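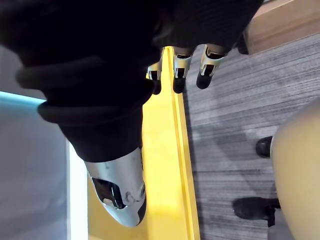

Lirnton Manipulation Safety Office. The following posts concern the hand fault recorded in June on the Kinivell unit. We are publishing our findings in a single thread so that partner sites can read them in order.

1/ During a floor-level reaching task, the thumb of the right hand continued to close after the stop command had been issued. The overrun lasted 700 milliseconds. Our limit for this task is 300. No one was injured. The unit has been out of service from that afternoon onward.

2/ The hand was wearing its knit cover, with the fingertips exposed. This is the standard setup at our site and at most partner sites. The cover keeps lint and grit out of the knuckle joints. It also hides most of the hand from the operator, and that became important later in the review.

3/ The first report listed the event as a software delay. That entry was wrong and has been withdrawn. The command log shows that the stop reached the hand controller on time. The controller then waited for the thumb to confirm its position, and the confirmation came late.

4/ Csenge Gulyás led the teardown. She found a short length of black yarn wound around the thumb's inner joint, on the side where the casing is open. The yarn matched the cover. It added enough drag to slow the joint, though not enough to trigger the stall alarm.

5/ Partner sites have asked why the alarm stayed silent. The stall threshold had been raised in an earlier update to prevent false alarms when the hand presses on a hard, flat surface. The new value was tested on a bare hand. It was not tested with a cover fitted. The Safety Office approved that test plan, and we accept responsibility for the gap.

6/ We repeated the task 52 times on the bench with a worn cover in place. The overrun occurred in 9 of those runs. With a new cover it did not occur. With no cover it did not occur. We consider the cause established for this type of hand. We have not examined other types.

7/ A second matter came up in the review. Floor-level tasks at our site have been run with a staff member inside the reach area, in some cases without closed shoes. The written procedure says "suitable footwear" and leaves the meaning open. The wording has been replaced. Closed shoes are now required whenever the arm is powered, and the operator must stand outside the marked line before motion begins.

8/ The following steps apply at Lirnton now:
Covers are checked before every session and discarded at the first sign of a loose thread.
The thumb opening is inspected with a light.
The stall threshold is back at its earlier value, and the false alarms will have to be tolerated for the present.

9/ Bakos, who supply the covers, have received samples of the yarn and one complete worn cover. They have proposed a bound edge at the thumb. We have asked for a trial batch before agreeing to any change — the bound edge is thicker and may rub against the casing. We will post the result either way.

10/ Sites running the Brukolero controller should check which threshold they have installed. The setting appears on the hand page under "load limits." If it was changed at the last update, please restore the previous value and send us a note, including the length of time the hand has been in use with a cover.

11/ Several replies have asked whether the emergency stop was affected. It was not. The emergency stop cuts power to the hand directly and does not wait for a position reading. Staff who see any movement after a normal stop should press it at once and report the event, even if the movement was slight.

12/ The full teardown notes are available to partner sites on request. The unit will return to service once the trial covers have been tested and the bench runs repeated. Questions about this thread should be addressed to the Safety Office.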